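Ostorell Wash & Fold - Frequently Asked Questions

When are you open?
The doors unlock at 5 in the morning and lock again at night when the last dryer stops. The last wash has to go in two hours before closing. The sign by the change machine says the same thing in larger letters, and people still come in with a duvet at the last minute.

Do I need coins?
Coins or the Ostorell card, your choice. The card costs two dollars, which you get back if you return it. Most cards go through the wash instead. They survive this fairly well.

How much soap should I use?
Less than you think. Two tablespoons of liquid will do a normal load. If suds are coming out of the top of the machine, you have used enough for the whole street.

Can I leave my laundry and come back?
Yes, but set a timer. If a finished load sits for a while and people are waiting, someone will move it to the folding table, and they will not fold it.

What does the drop-off service include?
Wash, dry, fold, and a paper bag with your name on it. Bring it in by noon and it is ready the next day. We don't iron. Rafail Andreadis, who owns the place, has tried ironing and would prefer not to discuss it.

My towels come out stiff. Is it your machines?
Probably the softener. It builds up on the fibers, so skip it for four washes and see.

Why is my load still damp after a full cycle?

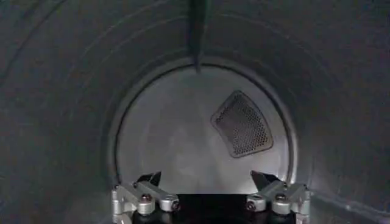
Damp laundry nearly always means too much laundry. Clothes need room to fall, and a king-size comforter plus everything you wore in September does not leave them any. The long raised baffle running toward the back of the drum is there to lift things and drop them again, and it can't do much with one solid lump. Split the load, or pull out the sheet that has swallowed all the socks.

Something of mine is missing.
Check inside the fitted sheet first. After that, ask at the counter for the lost property box. We keep things for five weeks.

Can I dye clothes here?
No.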